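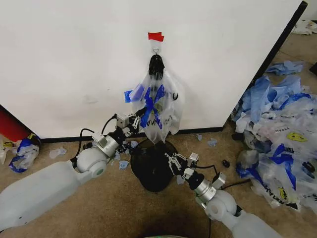
Anneli Vuorinen asks whether we shouldn't just script the bag task and skip the teleop. Fair question, it came up last year as well. Scripting works when the object holds its shape. A plastic bag doesn't. Every grasp point you write down is wrong by the next bag, so we collect demos and let the policy learn where to pinch.

Notes for week 2 – teaching by remote control
July 6, 2018

What counts as a demonstration
One episode = start pose, the task, back to start pose. Operator drives both arms, we log joint positions, gripper commands and the head camera, all on one clock. If the clocks drift the episode is useless, check before you start and not after.

By hand or remote?
Kinesthetic (you push the arm yourself): quick to learn, good feel for contact. But your body gets in the camera view, and two arms at once is hard for one person.
Teleop: camera stays clean, both arms together. Cost – you lose the feel, so people squeeze too hard. Expect that in your first sessions.

Two-arm work
Bags need both grippers. One holds, the other opens or pulls. Watch the spacing between the grippers: too close and the film bunches, too far and it slips out of one side. 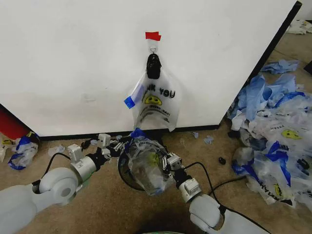
Fig. 1. Both grippers at a black hoop with a bag bunched in it, another bag on the wall hook.

Things that spoil data
Long pauses while the operator thinks. Policy learns the pause.
Fixing a bad grasp without letting go first. Open, back off, try again. Recoveries are fine to keep, label them.
Changing operators mid-set and not writing it down.
Resetting the bags the same way everytime. Vary it.

The Bindik set has 3,112 episodes, we use 800 for the exercise. Don't train on the rest, it's the test pool.

Opening a bag
Pinch the rim on both sides, then spread slowly. Opening should face the camera or the head view tells you nothing about whats inside. 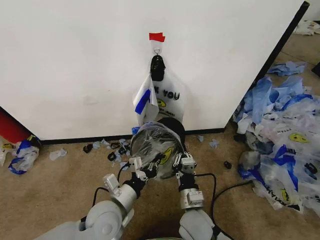 For next time
Read the Tawhiri handout, sections on action chunking and smoothing. Bring 2 episodes you would throw out and be ready to say why.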